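Junier Robotics Course
Handout for Unit 2: Recording the Folding Task

In this unit you will work with the hand-held gripper in a home, and not on the lab table. Please read all the pages before you take the tool out of its case. The grades for this unit come from your recordings and from your written log, in equal parts.

What each team must deliver

Each team records 200 episodes of one clothing task. One episode is one complete fold, from the first touch until both fingers are open and away from the cloth. The class goal is 1,000 good episodes, to be shared with our partner course at Skolance in November. Last term the team Lerkar had to repeat 67 episodes, and in most of them the fingers closed before they reached the fabric. So it is worth to practice the approach slowly.

Approaching a thick knit

A sweater is harder than a T-shirt. The edge is round and soft, and it moves away when you push it. Bring the tool low over the bed with the fingers open. Let one pad touch the knit first, and keep the other pad free over the bed cover. Only then close the fingers, with even pressure.
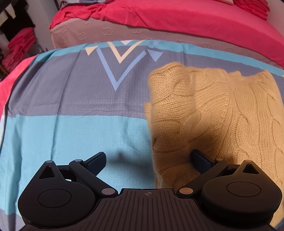 Choosing the background

Striped or patterned bedding is allowed. We even prefer it, as the model should learn to find the garment on different surfaces. Please do not change the bedding in the middle of a set. If you must change it, begin a new set and write this in the log.

Keeping the log

Write one line for every episode: the set name, the garment, the result, and a short remark if something went wrong. Use the form "Chantharasri" from the course page, also for the failed episodes. Do not delete a failed episode from the tool. We will look at them together in class.

Before the next lab

Charge the tool, clean the finger pads with a dry cloth, and bring one knitted garment of your own. Logs must be uploaded before 6 in the evening on the day before the lab.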